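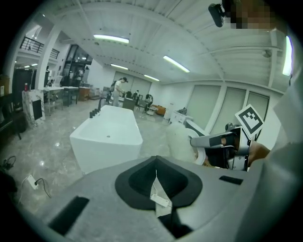 Pinza de mano gris y, a la derecha, una mano con manga blanca

Inicio Archivo Hilos Suscribirse Buscar

Lista Furtado – cuidado de la piedra en casa
Asunto: Re: mármol gris pulido y agua dura (hilo 3488)

¡Hola a todos! Qué alegría ver que el hilo revive. En julio alguien preguntaba:

> Tengo un baño con mármol gris pulido y el agua de aquí
> es durísima. ¿Puedo usar vinagre muy rebajado para la cal?
> En la tienda me dicen que sí, pero no me fío.

¡Haces bien! El mármol es carbonato cálcico, igual que la cal, y el ácido se come los dos. Rebajado tarda más, pero el pulido se va quedando mate y eso ya pide abrasivo. Yo me cargué así una losa preciosa de 60 x 60 y todavía me duele.
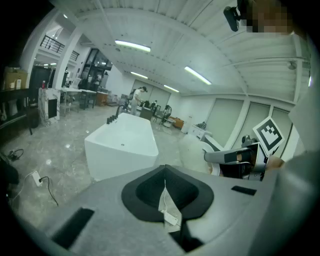
Regleta blanca en el suelo, con su cable fino

Lo que me funciona de maravilla es jabón neutro, agua templada y secar enseguida con microfibra. El jabón Urkeo va muy bien – un chorrito por cubo, no más, o deja velo. Si hay manchas de cal duras, cuchilla de plástico casi plana y mucha paciencia.
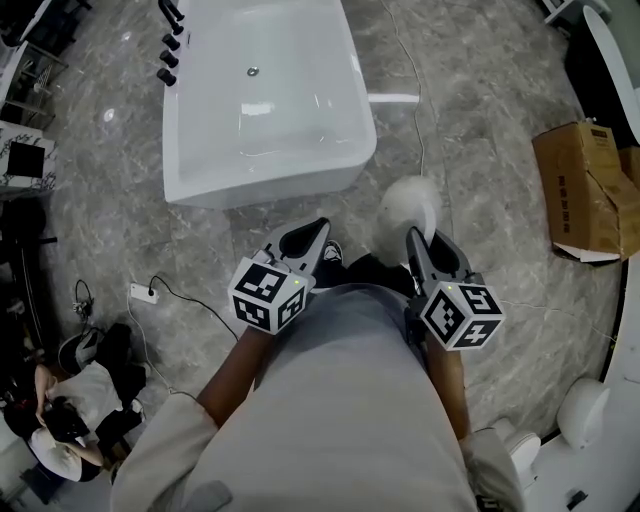

Sellar o no sellar

Aquí me entusiasmo, perdonad. Dejad unas gotas de agua en un rincón discreto y mirad a los 6 minutos. Si la piedra oscurece, le falta sellador. Yo di 2 manos de Cultoseck al mío, retirando bien el sobrante antes de que se secara, y el cambio con las manchas de champú fue enorme. Eso sí, el sellador frena lo que penetra, pero contra el ácido no hace nada, así que el vinagre sigue prohibido.

¿Alguien ha probado a sellar junto a una bañera exenta sin moverla? Me encantaría leeros. 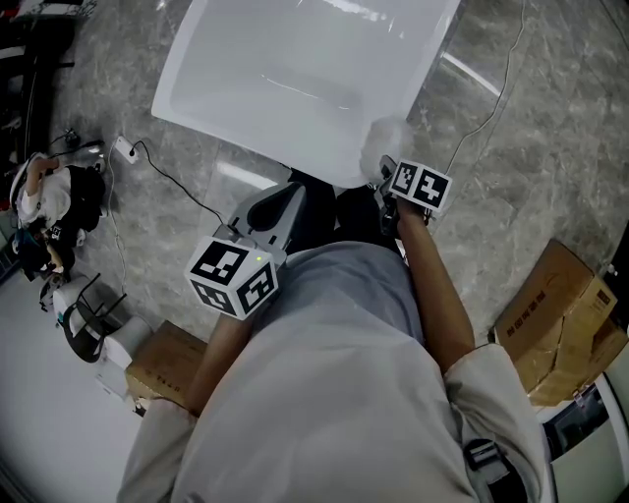

Desde Clallora me contestan que ellos no la mueven nunca: pasan el sellador con un pincel plano hasta donde llega la mano y repiten el borde al año siguiente. Añaden que la junta de silicona conviene taparla antes con cinta.

Me lo apunto para el mío, que tiene un hueco imposible detrás. ¡Un abrazo y seguid contando!

Este archivo utiliza cookies propias para recordar tu sesión. Aceptar Rechazar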